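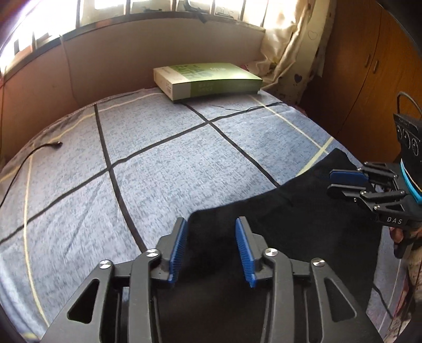 Black cloth on a bed, with one corner held.

What Was the Blackout?
Text by Ginette Bergeron
Last updated Saturday, March 5, 2022

During the Second World War, people in Britain had to hide every light at night. This rule was called the blackout. It started on September 1, 1939, two days before Britain entered the war. This page explains why the rule was made, how a window was covered, and what changed in the streets.

Why hide the lights?

Bomber planes of that time often flew at night. Darkness made them harder to see from the ground, and so harder to shoot down. Darkness also gave the crews a problem. They had few electronic aids at the start of the war, and they found their way mostly with maps, compasses, clocks and what they could see below them.

A town with its lights on is easy to see from the air. Streets show up as lines of lamps. Railroad stations and docks show up as bright patches. A navigator who can see these shapes can match them to a map and work out where the plane is. With the lights hidden, the navigator has less to go on.

The blackout did not make a town invisible. On a clear night with a full moon, rivers and coastlines could still be seen. People called this a "bomber's moon."

Covering a window

Each household had to cover its own windows and glass doors before the blackout began each evening. The start and end times changed through the year, as the times of sunset and sunrise did, and newspapers printed them. In July the covers went up late. In winter they went up in the afternoon.

There were several ways to make a cover:

Curtains. Thick, dark cloth was hung inside the window. The cloth had to be wider and longer than the glass, or light would leak around the sides.

Frames. Black paper or cloth was fixed to a light wooden frame cut to fit the window. The frame was lifted into place at night and taken down in the morning.

Paint. Some people painted the glass black. Paint could not be taken off each morning, so the room was dark in the daytime too. It was used mostly for skylights and factory roofs.

Large buildings took more work. The old grammar school in Plernby had 152 windows, and two people needed most of an hour to cover them. On Orellana Road, a few minutes away, families shared one long roll of cloth and cut it by the yard.
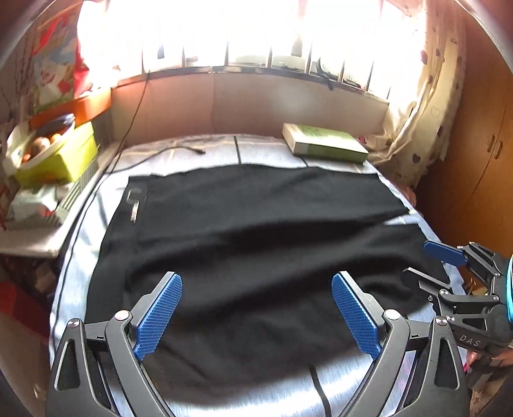 Grippers with blue pads, one held by the handle.

Lights in the street

Street lamps were switched off. Plernby had 300 of them, and all were dark on the first night. Later in the war, some towns were allowed very dim lamps called "star lighting," which gave just enough light to see the edge of the sidewalk.

Cars could still be driven, but their headlights had to be masked. A mask was a metal cover with slots in it. The slots pointed the light down at the road. Flashlights were allowed if the light was dimmed with tissue paper and aimed at the ground.

White paint was used to mark things people might walk or drive into. It was put on curbs, tree trunks, lampposts and the bumpers of cars.

Who checked?

Air raid wardens walked the streets after dark and looked for light. Plernby was divided into 6 warden districts. If a warden saw a bright gap, the warden knocked at the door or called out, and the people inside had to fix it. Anyone who broke the rule could be sent to court and fined.

Was it dangerous?

Yes. In the first months of the war there were few air raids on Britain, but many more people were killed on the roads than before. Drivers could not see people walking, and people walking could not see cars. Others fell down steps or off railroad platforms. Early in 1940 the government set a speed limit of 20 miles per hour in towns during the hours of darkness.

When did it end?

In September 1944 the blackout was replaced in most places by the "dim-out." Ordinary curtains were allowed again, as long as they were closed. Most remaining limits on lighting were lifted in April 1945, shortly before the war in Europe ended.

Words to know

Blackout: a rule that all lights must be hidden at night.
Navigator: the crew member who works out where a plane is and where it should go.
Warden: a person who checked for lights and helped during air raids.

Next page: Air Raid Shelters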